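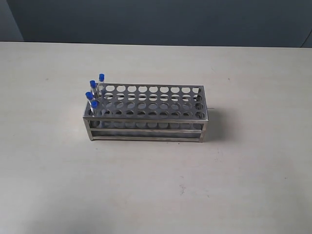
Ogundipe bench gallery: tubes, October

Welcome to the least glamorous corner of the Lernamari project, where a learning system is meant to pick up lab manners by being shown them, over and over, until one of us gives in. The task on this page is called "fill a column". Four tubes with blue caps go into one end of a forty-hole rack, and then everything is cleared and we do it again.

Each run is capped at 60 seconds. The target is 900 runs. By teatime we had 77, and a strong dislike of the colour blue.

Leaning tubes count as a pass. Dadovia wanted them all bolt upright, but the model has to cope with racks filled by ordinary people, and we are very ordinary.

Next page: the Sindier set, same rack, 90 runs, caps off. Bring a biscuit.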